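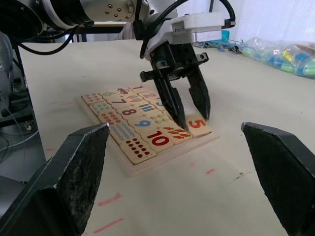 Number puzzle, 5 tile showing.

Sun 10 March

Workus bench book, finishing. Firkus oil again.

Third go at this stuff and I still don't believe the tin. The tin says fully cured in 7 days, water resistant, two coats, no smell. The rep from Itesach said the same, nearly word for word, and then said it again when I asked him what "cured" meant. I wrote that down at the time and I'm writing it down again.

Where things stood this morning. Offcuts of blackwood, silver ash and a bit of radiata from the scrap bin, all sanded to 400 and wiped with a dry rag. Half of each piece Firkus, half Dantas, masking tape down the middle, bare wood on the back. First coat on the Saturday before last, second coat the day after. Left on the rack by the window with the fan off. So they've had the week the tin asks for, and a bit over if you count from the first coat, which I don't.

Thumbnail test: Firkus on blackwood takes a mark. Firkus on ash takes a faint one that I could only find with the torch held low. Firkus on pine is still a bit grabby, like the back of a price sticker. Dantas is no harder on the blackwood, whatever people on the forums say, but it isn't tacky anywhere. Neither smells of nothing. Firkus smells of putty and the rack smells of Firkus.

Water rings. Wet glass on each half for an hour, wiped, then left till after lunch. Ring on Firkus/pine, plain as day. Ring on Dantas/pine too, lighter. Blackwood halves: nothing I'd swear to. Ash halves: Firkus has a dull patch, Dantas has a smaller dull patch. If you came in cold and I'd taken the tape labels off, I doubt you'd pick a winner.

Tainá Pacheco reckons I'm putting it on too thick. Fair. I went back to the notes from September and I'd written "flood, wait, wipe", and the wait was whatever time it took to do the next board. That's sloppy. On the other hand the tin says flood it. If a finish only works when you ignore the tin, then the tin is wrong, and I'd like Itesach to say so in print.

She also says the shed was too humid, and she may be right about that as well. We had the doors open all week and it rained on most of it. There's no hygrometer out there. There was one and it read the same number in every weather, so it went in the bin. I'm not going to blame the weather for a result I can't put a figure on, but I'm not going to rule it out either.

The data sheet. I finally got one out of them by email. It claims 1,203 rub cycles before "visible loss of sheen". Not 1,200. I don't trust a number like that without being told what was rubbing, how hard, on what timber, and who was looking. None of that is on the sheet. I asked. The answer was a second copy of the same sheet.

Tried my own version anyway, for what it's worth: damp cotton rag round a block, same arm, stopped when my arm got bored. Both halves of the blackwood lost some shine. The rag came away faintly brown from both. I can't tell whether that's finish or timber colour. Should have used the ash for this. Do it on the ash next time.

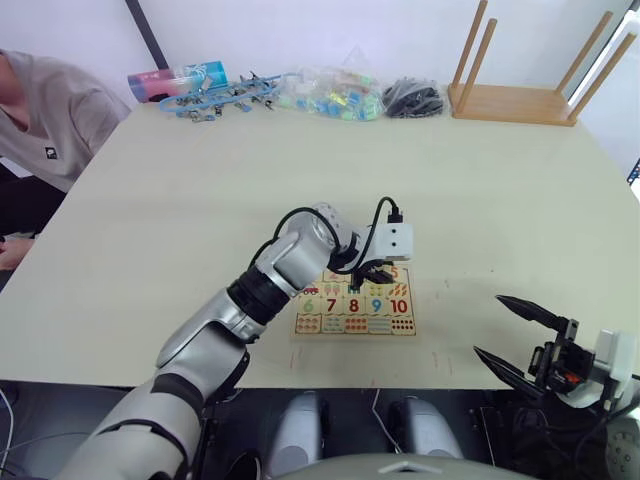
Can a second coat go on while the first is still a bit tacky?

It's better to wait. Oil skins over from the top, so a fresh coat on a tacky one shuts the air out and the bottom layer can stay soft for weeks.

That was from the sheet on the door, and I still agree with it, though I notice the Firkus tin gives overnight as enough between coats. My overnight coat on the pine was dry to a light touch in the morning and I went ahead. That may be the whole story with the pine. It doesn't explain the blackwood, which had the same night and felt fine before and after.

Things I'm less sure of than I was last month:

Whether the rag matters. I used old T-shirt for Firkus and the blue paper towel for Dantas, purely from what was to hand. Bad test. Same cloth for both from now on.

Whether one tin is older. The Firkus had a skin on it when I opened it. I lifted the skin and carried on. The Dantas was new. That alone might be enough to throw the lot out, and I didn't think of it until I was writing this.

Whether "hard" is even what we want. For a shelf, who cares. For a bench top or a chopping board it matters, and for a board I'd go back to plain mineral oil and stop fussing.

Next round: fresh tin of each, opened the same day. Ash and blackwood only, no pine. 4 pieces of each, thin coats, full two days between. Write the time of every wipe on the back in pencil. Somebody other than me does the water rings and doesn't get told which half is which. Tainá has said she'll do it if I stop talking about it at lunch.

Not ordering the big drum. Itesach have rung about the drum price and I've said to ask again once the next lot has sat for a month.

Oily rags are in the water bucket with the lid on. Please don't fish them out to reuse them. Lay them flat outside on the concrete when it stops raining.

Silver ash is getting low, one short length left behind the bandsaw, marked with chalk. Leave it there please.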